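Subject: Re: [localmedia] Kaltside endorsement numbers
From: Erhan Tuncer
Date: Mon 27 August

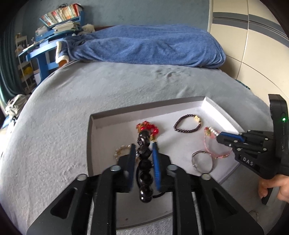 Vandana, I read the post twice and I still don't see what the 3,000 is supposed to be. Visitors? Page loads? The same people hitting refresh while they waited for the comments to show up? Kaltside doesn't say, and the campaign sure isn't going to ask.

Vandana Uniyal wrote:
> Kaltside had 3,000 readers on the night of the Rimell debate,
> and the Leitão campaign called them the next morning to set up
> an interview. I think we have to admit that local blogs can
> move a race now. Two years ago she wouldn't have returned
> their email. Shouldn't we be doing endorsements too?

I'm glad they got the interview. It was a decent one, apart from the bit on school buses where she was allowed to wander off. But a candidate returning a call in August, with the paper down to one reporter, tells me she wants free space. It doesn't tell me she's scared of bloggers.

Look at the last primary. Four blogs in the county endorsed Drandach, all in the same week, all linking to each other. He got 951 votes and lost by 242. Umesh said at the time that the endorsements kept it close. Maybe so. I asked him how he knew and he sent me a link to one of the four blogs.

What I'd want before we endorse anybody:

- Server logs from Kaltside, or at least a straight answer about what they count. Tomomi knows the guy who runs it.
- How many of those readers live in the district. I'd bet a lot of them are us — this list, reading each other.
- Some idea of what we do when the person we endorsed does something dumb in October.

As for the last one, Ferdinand Pichler's old site never recovered from that. They spent the fall defending a man they'd barely met and stopped going to council meetings, and the meetings were the only reason I read them.

I'd sooner we put the time into the budget hearing. Has anyone signed up to cover it? The agenda was supposed to be posted Friday and I can't find it.

Erhan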